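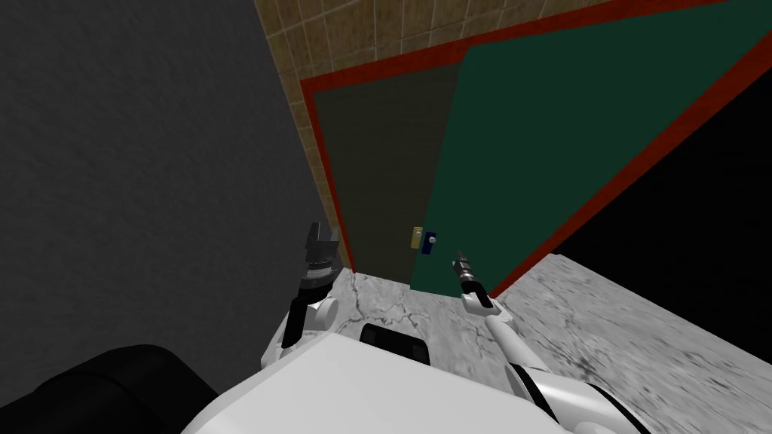 OVTHORPE, May – Drotton has opened its equipment planning service to care homes, small hospitals, colleges and other organisations thinking about buying a two-armed mobile robot, and would like to invite anyone with a budget to set for the coming year to get in touch before the figures are fixed.

The service, which has been running quietly with a handful of local customers over the winter, lets a buyer try out the everyday jobs they have in mind in simulation before they commit to a machine, a maintenance contract or any building work. Doors come first on nearly everyone's list, and so the first set of tasks deals with reaching for handles, opening doors and getting through them with two arms and a fairly broad body to look after. In the simulated view at the top of this release, the robot has both arms stretched out towards a dark green door in a red frame, with the slender gripper on its right arm close to the blue handle.

We have spent a good deal of time with people who buy equipment for a living, and many more who have been handed the job on top of everything else they do, and the same worries come up again and again. They know what a robot costs on the first page of a quotation. They are much less sure what will turn up on page four, or in the second year, or on the morning when somebody discovers that the doors to the linen store all open the wrong way for the machine they have just signed for. A door that needs a new closer or a different handle is a modest expense if you know about it in the spring, and a very tiresome one if you find out after delivery!

Customers who join the service begin with a walk round their own building (we are happy to come along, and we do like to be offered tea) and a plain list of the doors, corridors and floors the robot would meet on an ordinary day. We then build a simulated version of the trickier spots and try the tasks in them with more than one kind of gripper. At the end the customer receives a written planning report, set out in the order a finance department will want to read it: the machine, the grippers, changes to the building, training, servicing, spares and a sensible sum held back for surprises.

The first full programme was carried out with Dridutlow, the residential care group, across 13 of its buildings. The group had put money aside for a robot at every site. After going through the reports together, it chose to begin with a smaller order and to spend part of the first year's money on door handles and thresholds, which will be of use to residents and staff as well. We were delighted with that outcome, even though it meant selling fewer robots this year, and we think the group will be a happier customer for it in the long run.

Altogether the Dridutlow work took in 1,983 simulated door attempts. We would gently remind readers that a simulated attempt is a planning tool and carries no promise about how a machine will behave on a given day in a given corridor. Each report says so clearly, and each one recommends a supervised trial on site before a final order is placed. The cost of that trial is shown as its own line, so that it can be approved along with everything else and doesn't have to be begged for later.

Drotton has also worked with Sánchez, the leasing firm, on a way of paying that suits organisations with tight yearly budgets. Customers may take the planning report on its own, with no obligation to go any further, or may have its price taken off a later lease. Leases run for 35 months, with servicing included and the option to change grippers partway through. Buyers who would prefer to own their equipment outright are just as welcome, and the report compares the two routes side by side.

Places for the summer are limited to 23 buildings, as we want to give each one proper attention. Most reports take about six weeks from the first walk round to the final copy, and organisations whose budgets are settled in the autumn may wish to come forward soon. It helps if you can have a floor plan to hand, even an old one with pencil on it, along with a rough idea of the jobs you would most like taken off your staff.

Open afternoons will be held at Drotton's Ovthorpe workshop throughout the summer, starting at 2 pm. Visitors can watch simulated tasks being set up and run, look through a sample report and talk over their own plans with the people who would be doing the work. There is level access from the car park, and there will be cake.

To book a building survey or a place at an open afternoon, please contact the planning desk at Drotton, Ovthorpe.

ENDS

Notes to editors

Drotton supplies mobile robots and planning services to care, health and education customers. The planning service is available to organisations whether or not they intend to buy from the company.

Further information is available from the Drotton press office.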